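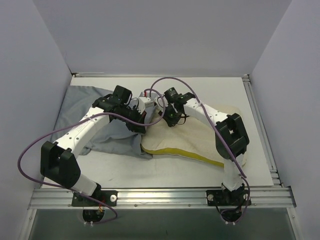 Figure 6-1. Two-arm cell with cloth and pad on the work surface.

6. Running the Cover-and-Pad Task

This section describes how to set up and record the cover-and-pad task on the Vallo two-arm cell. The task is used to compare the Jaller grasp planner with the fixed-waypoint baseline under the Schnyder protocol. Complete Section 5 (Homing and Joint Limits) before starting.

6.1 Purpose

The task measures how well a two-arm policy handles a soft cover and a compressible insert at the same time. The cover folds over itself and hides its own opening. The insert changes shape when gripped. The method under test selects both grasp points from one image and plans the arms jointly. The baseline plans each arm alone and resolves conflicts by stopping one of them.

6.2 Before You Start

1. Check that both base plates are tight on the front rail. Each arm must show no play when pushed by hand with the power off.

2. Trace each purple cable from gripper to base. The cable must have enough slack for full wrist rotation and must not lie under the arm link.

3. Confirm that the cable ties at the pass-throughs hold the wiring without pinching it.

4. Clear the table of tools and loose hardware. Wipe the surface with a dry cloth.

CAUTION: Keep hands out of the booth whenever the arms are enabled. The stop button cuts motor power and the arms will drop. Support the upper links before pressing it during maintenance.

6.3 Placing the Materials

1. Lay the gray cover on the table. Do not smooth it. Random folds are part of the start condition.

2. Place the pad within reach of both grippers. The edge of the pad may touch or overlap the cover.

3. Run the command "check_scene". The program reports whether both objects are inside the reachable area.

4. If the check fails, move the object named in the message and repeat step 3.

Note: Do not use a stiffer pad. Grip force limits in the supplied configuration file were tuned for foam, and a harder insert will trigger a force stop during the first grasp.

6.4 Recording a Trial

1. Load the policy file and select "joint" or "baseline" in the run menu.

2. Set the gripper force limit to 700 in controller units.

3. Set the trial timeout to 2,000 control steps.

4. Press Start. Both arms move to the ready pose before the policy takes control.

5. Watch the first contact. If a gripper catches a cable, stop the trial and mark it "void". Void trials are not scored.

6. When the trial ends, enter the score and save the log.
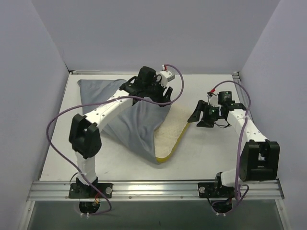 Figure 6-2. Left gripper pressed onto the cloth; right gripper open above the table.

6.5 Scoring

Score each trial from 0 to 4. One point is given for each of the following:

Cover grasped and held clear of the table
Opening of the cover located
Pad grasped without a force stop
Pad edge inside the opening at timeout

Score the final state from the log replay. Live scoring was dropped in January after two operators disagreed on the second item in too many trials.

6.6 Known Limits

The planner works from a single image taken before motion. If the cover slides after the first contact, the second grasp point may be out of date. Run 3 trials per start condition and report all of them, including zeros.

Deep folds near the pad are the most common source of failed grasps in the joint condition. In the baseline condition, most lost points come from one arm waiting until timeout.

Scores from cells with a different rail spacing cannot be compared with Vumidmont reference scores.

Section revised July 15, 2018, M. Kofler. For changes to the force limits, see Appendix B.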